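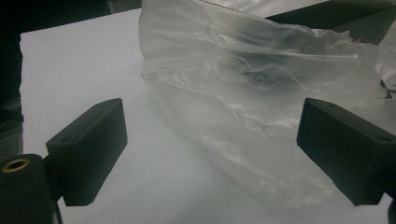

Come and teach the new packing line at Flundau

Our packing floor is changing, and we would love some company while it does. Starting in January, the repetitive end of the packing work at Flundau (bags, small boxes, trays, over and over) will be shared with robot arms, and the arms have to learn the job from people who know how to use their hands. So we are looking for 13 people to join the demonstration team at our Kirside building. You'll hold a gripper in each hand, do the ordinary moves of the job at an ordinary pace, and tell us when something feels silly or awkward. Packers, seamstresses, cooks, retired mechanics, people who have never set foot in a warehouse: please do write! 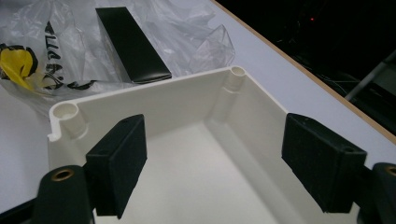 Hammad Gondal told us at the first floor meeting that he didn't mind a machine taking over the bagging, as long as someone asked the baggers what came next for them. We thought that was fair, and it has shaped the whole plan. Packers already on the floor get first pick of the new posts, which are mostly checking, line setup and looking after the arms, and their training counts as paid hours.

Shifts on the demonstration team last two hours, with a proper break in the middle and tea if you like it. There is some standing, and your wrists will notice the first few days, so please mention any old injuries when you apply.

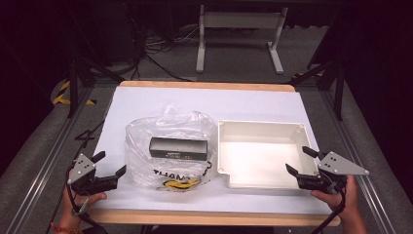

Page last changed: 8th December

Apply with a short letter, by email or on paper, to the Saxena Room, Flundau, Kirside. Tell us what you do with your hands all day and which hours suit you. We answer every letter, even if it takes us a little while.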